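Wool sweater came out two sizes smaller, can I save it?
Posted 9 February 2026 in Laundry & Clothes

So I did the dumb thing and ran my favorite wool sweater through a normal cycle with the towels. It fit me great in May and now the sleeves stop way above my wrists! Is there any way to get it back, or is it a pillow cover now?
Iara Garrido

zanside333
Hair conditioner! Fill the sink with lukewarm water, add a good squirt, and let the sweater soak for 30 minutes. Don't wring it, just press the water out and roll it up in a towel. Then lay it flat and pull gently, a little at a time, sleeves first (I go back every so often while it dries and tug some more). Mine took two rounds but I got most of the length back.

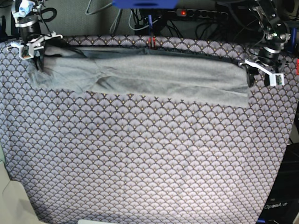
Oh, and keep it away from the heater while it's drying, or you'll be right back where you started. If it's gone thick and stiff like felt, I wouldn't get your hopes up too much.

podus_lins
baby shampoo works too, same thing. my sister's never came back though, she gave it to her kid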